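Fluvley kitchen runs: wrist camera against room cameras

Read me first

Hello! This folder holds the simulated kitchen episodes I put together in April while trying to settle an argument (mostly with myself) over which camera views are worth keeping. If you've come here from the Pranari controller notes, you're in the right place. If you've come looking for the real kitchen data, it lives somewhere else and I don't look after it.

The set is called Fluvley. There are 1,088 episodes in it, all rendered, all with the same white arm and the same two-finger gripper, and every one of them happens in a kitchen. I drove a good share of them by hand from the keyboard, which I would not recommend to anyone with a sore wrist, and the rest came out of the Pranari scripted controller. The "source" column in episodes.csv says which is which.

What I was trying to find out

I had two questions. Does a policy trained on the wrist camera alone cope as well as one that also gets a view of the whole room? And does it matter much where you put the room camera? I'd been sticking it wherever the arm looked nice, and Toshiko Hayashi told me, quite rightly, that this was no way to choose a camera.

So each episode is stored with three views. They're called room_back, wrist and room_side.

room_back

It sits behind the arm and looks over the joints towards the range and the back counter. I like it for long moves, when the arm has to get from one end of the kitchen to the other, and it's easily the best one for spotting a planned path that's going to clip a worktop. The trouble is that the arm gets in its own way. Small things near the floor vanish behind the links just when you want them, so please don't use this view by itself for anything involving picking up.
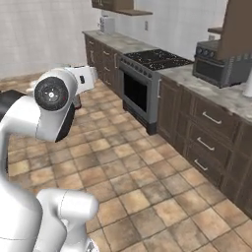
room_back: the arm takes up the left side, with the range beyond it and something small and dark red half hidden low down.

If you're training on it anyway, try the masked version (room_back_m), where the arm pixels are blanked out. It helped the Plitisance baseline a bit and did nothing at all for Bustamante, and I still don't know why. Answers on a postcard!

wrist

My favourite, and the one I'd keep if I could only keep one. The camera rides with the gripper, so you always have both fingers at the bottom and whatever you're reaching for somewhere above them. You can read finger spacing straight off the picture, and for tray and basin episodes it makes lining up so much less of a guessing game.
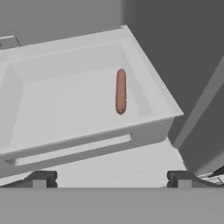 wrist: gripper open, one sausage in the white tray.

Two warnings. First, white on white is hard. The tray walls, the basin floor and the surface under the tray are all pale, and the depth estimates wobble along the rims (I've left the raw depth in so you can see for yourself). Second, the wrist view has no idea where it is in the room. Once the gripper turns away from the target the policy is lost, and it'll happily go on reaching at a blank wall until the time limit.

room_side

I added this one last, after Toshiko had a go at the fridge episodes and asked how on earth I could tell whether the gripper was going to catch the door. I couldn't. From this side you get the fridge, the gripper and the edge of the door together, and I now check every door episode in this view before I look at anything else.

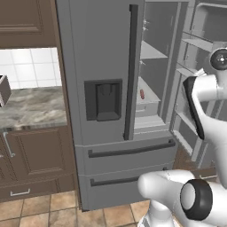 room_side: right-hand fridge door open, gripper beside its edge, a small red item on top of the bin inside.

It's a bit wasteful for tray work, as most of the picture is fridge and floor tiles. I dropped it from the tray training runs and the scores hardly moved.

What I use now

Wrist plus room_side for anything with a door, wrist plus room_back for long moves, wrist alone for the tray. I haven't tried all three together for longer than one short run, so if you've got the computing time to spare, I'd love to hear how it goes.

Splits and known problems

There are 233 episodes held out for testing. Please leave them alone until you're ready to report something.

7 episodes have the wrist stream lagging behind the others. They're listed in lag.txt and the loader skips them unless you pass keep_lag.

Gripper width is stored as a fraction of fully open. Older files had it the other way up, so if your gripper opens whenever it ought to close, you've got an old copy and should fetch the folder again.

The door episodes are capped at 80 seconds each. A few of my hand-driven ones hit the cap because I was dithering, and they're marked "timeout" in episodes.csv.

Still to do: a second lighting setup, and proper names for the masked streams.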